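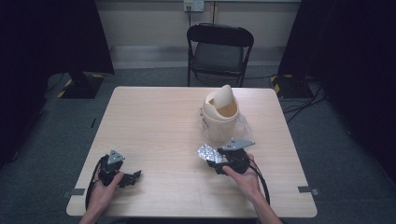 Home | Ask | Topics | Taxes | Sign in

Notice says I owe $296 on a return I already paid

I got a letter in March saying my payment was short by $296. My bank shows the full amount went out. Do I pay it again or write back?

Groltel
Don't pay twice. Check which tax year the payment was applied to - mine went to the wrong one. Send a copy of the bank record with the tear-off slip and keep the originals.

Skumovis
just call them, took me 25 minutes

Hider
Look at the reply date on page 3 first. If it's close, call and then mail the copies too.

Comments (2)
Mladenović: Same letter here, wrong year.
Groltel: Fixed in 4 weeks for me.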